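Call for Participants: Study on Retirement Saving Among Self-Employed and Irregular-Income Workers

Marchal Pension Research is looking for participants for a study on how people without a regular salary save for their old age. The study is open now and we accept applications until the end of October, or until all places are filled.

Background of the study

Most pension plans were made with a monthly salary in mind. The employer takes a part of the pay, adds its own part, and sends both to the fund. For a person who drives a taxi, repairs shoes, teaches private lessons or sells at the market, this way of saving does not exist. The income comes in one week and does not come in the next. Many of these persons would like to put something aside, but they find that the forms, the minimum amounts and the fixed payment dates do not fit to their life.

Since last year Marchal works together with the savings cooperative Pamix on a voluntary pension account with flexible contributions. The account holder can pay in any amount on any day, can stop for a time without penalty, and can see the expected monthly pension change after each payment. Before the account is offered to the wider public, we wish to learn from the people for whom it is intended.

Whom we are looking for

We have 137 places in total. Of these, 70 are for residents of Paddale and the remaining places are for residents of Meditz and the villages close to it. You can apply if:

- you are between 21 and 59 years old;
- more than half of your income comes from self-employment, seasonal work, day work or small trade;
- you do not receive a pension of any kind at present;
- you have a bank account or a mobile payment account in your own name;
- you can read and speak English at an everyday level, or you can bring a family member who helps you with it.

It is not necessary that you have saved before. We would also like to hear from persons who opened a pension account in the past and later closed it or stopped to pay. Domestic workers, home-based food sellers, farm helpers and drivers are especially welcome, as we had few of them in our earlier study.

Persons who work for a bank, an insurance company or a pension fund, and persons who live in the same household with such an employee, cannot take part. Only one person from each household can be accepted.

What you will be asked to do

The study takes nine months. In the first month you come to an opening meeting of two hours, where we explain the account and you sign the consent form. After this you keep a short income and spending diary on paper or on your telephone. Please write in it at least once per week. It asks for what you earned, what you spent on food, rent, transport and health, and if anything was left over at the end.
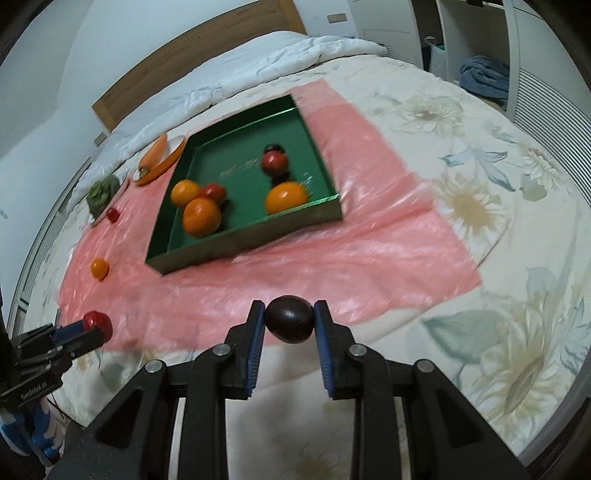 Oranges and tomatoes on a green tray.

We do not need receipts, and small mistakes in the diary are not a problem. If you forget one week, continue with the next and do not try to fill the missing one from memory.

There are also eight interviews by telephone, each of them 25 minutes long at most. The interviewer will ask about your diary, about your payments into the test account, and about the reasons why you paid or did not pay. You may refuse to answer any question. Interviews can be held in the morning from 8:30 or in the evening until 8:00, and you choose the hour that suits to your work.

At the end there is a closing meeting, also two hours, in which the participants discuss the account in small groups.

The test account

Each participant receives a test account at Pamix with a starting amount of 40 dollars, paid by the study. You are free to add your own money, but there is no obligation to do so and nobody will ask you to reach a certain sum. After the study you can keep the account, or close it and receive the whole balance, including the starting amount. No fee is taken in either case.

Please note that we cannot give you personal financial advice during the study. If you have debts or a difficult decision to make, we can give you a list of free advice offices in your area.

Payment for your time

You receive 15 dollars for each interview and 30 dollars for each of the two meetings. Bus fare to the meetings is paid back on the same day. The money is sent to your bank or mobile account within ten working days. If you leave the study early, you keep everything that was paid to you until then, and you do not have to give a reason.

Depending on your situation, these payments can count as income. If you receive housing support or another public benefit, please ask the office in charge before you apply.

Your data

Your name and telephone number are stored separately from your diary and your interviews. Pamix sees only the movements in the test account, the same as for every other customer, and has no access to your answers. In our reports no participant is named, and we do not describe anyone in such a way that neighbors or family could recognize the person. The interviews are recorded only if you agree. Recordings are deleted when the written version has been checked.

You can ask at any time to see what we have stored about you, and to have it corrected or deleted.

How to apply

Application forms are available at the Pamix branches in Paddale and Meditz. You can fill in the form at the counter or take it home and bring it back later. Please write clearly the following:

- your full name and year of birth;
- your town or village;
- the kind of work you do and for how long;
- if you ever had a pension account before;
- a telephone number, and the time of day when we can reach you.

Do not attach copies of identity documents or bank statements. We will ask to see an identity card only at the opening meeting.

All applicants receive an answer by telephone or text message within three weeks, also when the answer is negative. If there are more applicants than places, we select by kind of work and by age, so that the group is mixed. Those who are not selected can ask to be placed on the waiting list.

Questions about the study can be left in writing at either branch, and a member of the Marchal team will call you back.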